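Notebook, picking project, student team
August, 2:15 pm, second bench session

Carried over from last time: the Hundia gripper driver drops its homing offset when the controller is power cycled. Still true. Re-home by hand before the first run and write the offset on the run sheet. Do not trust the value the GUI shows at startup.

Task is the one in the course handout: pick the named item, place it in the clear container, return to the start pose. Time limit stays as is. Items are the toy fruit and vegetable set. We scatter them, which is slower to reset than a grid but closer to what the judges will do at Atport.

Settings at start of session:
close speed 200 (driver units)
retries per item 2
force limit unchanged from the Peeters arm config
planner default, no path smoothing

Layout for the first block has a strawberry and the chili pepper between the fingers at the start pose, the container toward the back right corner, and the remaining pieces spread over the table. The container was placed well away from the gripper on purpose, to make the transfer move long enough to show any slip.
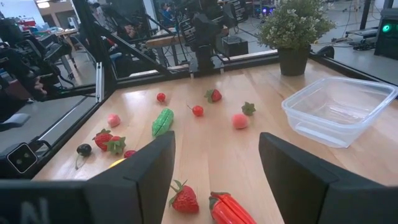 Hauwa Aliyu thinks the long transfer is hiding the real problem. Her argument is that we are scoring slip and bad grasp in the same column, and a piece that was held by one corner from the beginning will fall on any path if it is long enough. She wants the grasp scored on its own, with a lift and a hold, before the arm starts to travel. She also asked why the retry counter resets after a drop. I had no good answer. It is left over from the Rorkano demo code and should come out.

Agreed to split the score. New columns on the run sheet: grasp, hold, transfer, release. Hold is 2 seconds at the lift height. If hold fails, the run ends there and transfer stays blank (blank, not zero, the averaging script treats them differently).

Ran six picks with the new sheet. Four grasps good, one closed on the leaves of a strawberry and lost it during hold, one stopped early on the force limit. Transfer was clean in all four that got that far. Too few to conclude anything, but it does fit what Hauwa said.

The leaf grasp is a labeling issue as much as a control issue. Our masks include the green cap as part of the strawberry, so the center of the mask moves toward the leaves and the fingers follow it. Options are to relabel with fruit body only or to offset the grasp point along the long axis. Relabeling is more work and I would do it anyway.

Open:
- take the retry reset out of the demo code
- relabel strawberries, body only, then retrain overnight
- log the motor current during hold, currently only logged during close
- ask whether the force limit can be set per item or only per session

Gripper parked open, controller off at 5:40 pm. Offset is on the sheet.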